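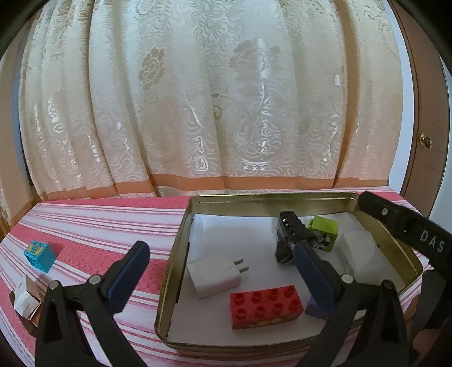 Danica Grgić는 규칙이 열 장이면 결국 한 장도 안 읽힌다고, 줄일 거 아니면 오늘 회의는 안 하는 게 낫다고 했습니다. 시작하자마자 나온 말이라 저도 좀 움찔했는데요(초안 쓴 사람이 저라서요), 듣다 보니 맞는 말이어서 결국 오늘 회의는 거의 이 얘기로 흘러갔어요.

손에 드는 그리퍼 수집 작업 지침 검토 회의
일시: 2023년 9월 28일 오후 2시
장소: Stikemance 2층 작은 회의실
참석: Vesna Ristić(진행), Danica Grgić, 수집팀 두 명, 저(기록)
못 온 사람: Lorness 쪽 담당자. 의견은 메일로 미리 받았습니다.

1. 지난번에 미뤄 둔 것

검수 기준표부터 봤어요. 지난 회차에 들어온 클립이 모두 2000개, 그중 되돌려보낸 게 409개입니다. Vesna가 반려 사유를 화면에 띄워 줬는데, 제일 많은 건 작업 시작 전에 이미 손이 움직이고 있는 클립, 그다음이 물건을 놓고 바로 꺼 버린 클립이었어요. 저는 솔직히 조명 문제가 1등일 줄 알았거든요! 조명은 생각보다 한참 뒤였습니다.

수집팀에서는 "되돌아온 건 알겠는데 왜 되돌아왔는지는 모르겠다"는 불만이 나왔어요. 지금 양식에는 '기준 미달'이라고만 적히니까 당연한 얘기죠. 사유 칸을 필수로 바꾸기로 했고 다들 찬성. 문구는 검수하는 사람마다 다르게 쓰지 말고 목록에서 고르게 합니다. 목록은 제가 만들어요.

2. 물건 놓는 기준

여기서 제일 오래 걸렸습니다. 초안에는 쟁반 안 물건 사이를 일정 간격 이상 띄우라고 써 놨었는데 Danica가 바로 반대했어요. 집 안 책상에서 물건이 그렇게 얌전히 떨어져 있는 거 봤냐고요. 장난감 블록 두 개가 맞닿아 있거나 다른 물건에 기대 있는 것도 그대로 들어와야 한다는 주장이었고, Vesna도 같은 편이었습니다.

반대로 수집팀 한 분은 붙어 있는 물건을 집으려다 옆 것까지 끌고 오면 그건 성공이냐 실패냐, 그걸 먼저 정해 달라고 했어요. 아, 이건 정말 좋은 지적이었습니다. 초안에는 아예 없던 내용이에요. 한참 얘기한 끝에 이렇게 적기로 했습니다.

간격 규정은 삭제.
대상 물건 말고 다른 물건이 움직인 것만으로는 실패로 보지 않는다. 다른 물건이 쟁반 밖으로 나가면 실패로 표시하고, 클립은 지우지 않고 그대로 올린다.
바닥에 종이를 까는 경우, 종이가 접히거나 밀려 올라오면 다음 클립 전에 다시 편다.
쟁반 바깥에 있는 물건은 치우지 않아도 된다. 단, 작업 지시문에 이름이 나오는 물건이 쟁반 안팎에 하나씩 있으면 안 된다.

마지막 줄은 Lorness 메일에서 가져온 거예요. 지시문은 "파란 블록을 집어라"인데 파란 블록이 둘이면 라벨 다는 사람이 난감하다고, 꽤 길게 써 보내셨더라고요.

반짝이는 금속 쟁반 얘기도 잠깐 나왔습니다. 안쪽 벽에 반사가 생기는데 금지해야 하느냐. 금지 안 합니다. 체크 칸만 하나 만들어서 '반사 있음'으로 표시하기로 했어요. 무늬 있는 식탁보나 커튼도 마찬가지로 그냥 둡니다. 저는 배경은 단색이 낫다는 쪽이었는데 표에서 밀렸어요(아쉽지만 기록은 해 둡니다).

3. 개인정보

집에서 수집하는 분들이 늘어서 이 항목이 따로 생겼습니다. 다음 내용은 이견 없이 통과.

우편물, 약봉지, 명함, 켜진 휴대폰 화면은 책상에서 치우고 시작.
같이 사는 사람에게는 녹화한다고 미리 말하기. 동의 안 하면 그 방에서는 수집하지 않음.
수집자 본인 손은 보여도 괜찮음. 얼굴이 비칠 만한 거울이나 창은 가리거나 방향을 바꿔 앉기.
이미 올린 클립도 본인이 지워 달라고 하면 이유를 묻지 않고 지움.

네 번째에 대해서 Vesna가 "며칠 안에"를 꼭 넣자고 했는데 며칠로 할지는 못 정했어요. Bonsu 저장소에서 백업까지 지우는 데 얼마나 걸리는지 아무도 자신 있게 말을 못 해서요. 제가 물어보고 다음 회의 때 들고 옵니다.

4. 전원과 손 안전

충전기 어댑터를 집는 작업이 들어 있으면 반드시 콘센트에서 뽑은 상태로만 합니다. 너무 당연해서 초안에서 뺐었는데, Danica가 당연한 것일수록 적어야 한다고 해서 맨 윗줄로 올렸어요. 멀티탭도 작업하는 책상 위에는 올려 두지 않기.

그리퍼 관절 쪽에 손가락 끼는 문제도 나왔습니다. 수집팀에서 집게를 닫으면서 다른 손으로 물건을 바로잡는 버릇이 생기기 쉽다고 하네요. 저도 해 봤는데 진짜 그렇게 됩니다, 무의식적으로 손이 가요! 물건을 다시 놓을 때는 녹화를 끄고 그리퍼를 내려놓은 다음에 하기로. 핀이나 나사가 헐거워 보이면 그날은 쓰지 말고 바로 연락 주세요. 직접 조이지 마시고요.

연속 작업 시간은 의견이 갈렸습니다. 손목 아프다는 얘기가 이미 나오고 있어서 저는 쉬는 시간을 의무로 하고 싶었고, 수집팀은 각자 흐름이 있으니 권장으로 해 달라고 했어요. 일단 권장으로 쓰되, 11월 점검 때 통증 설문을 돌려 보고 다시 얘기합니다.

5. Drillero 일정

다음 회차 목표가 4000개로 올라왔습니다. 회의실이 잠깐 조용해졌어요. Vesna 말로는 숫자는 Drillero 쪽에서 온 거고 조정은 아직 가능하대요. 반려된 클립을 이 숫자에 넣을지 말지도 안 정해졌는데, 수집팀은 개수만 채우는 분위기가 되면 2번에서 정한 실패 표시를 누가 성실하게 하겠냐고 걱정했습니다. 실패로 표시한 클립도 정상 수집분으로 친다는 문장을 지침에 넣자는 제안이 나왔고, 그 자리에서 통과됐어요. Drillero에는 Vesna가 설명합니다.

6. 그래서 분량은

지침 본문은 두 장으로 줄이고, 나머지는 검수자용 부속 문서로 빼기로 했습니다. Danica 승리! 두 장 안에 안 들어가는 건 글자를 줄여서 욱여넣지 말고 내용을 빼라고 신신당부하셨으니 저도 그렇게 해 보겠습니다.

할 일
반려 사유 목록, 두 장짜리 본문: 저
Drillero에 목표 수량과 실패 클립 처리 전달: Vesna Ristić
개인정보 항목 문구 다듬기: Danica Grgić
Bonsu 삭제 소요 기간 문의: 저
헐거운 장비 신고용 연락처 정리: 수집팀

다음 회의 날짜는 Lorness 쪽 일정을 받고 나서 메일로 돌릴게요. 제가 잘못 적은 부분 있으면 문서에 바로 댓글 달아 주세요. 2번은 말이 워낙 빨리 오가서 빠진 게 있을 수도 있습니다.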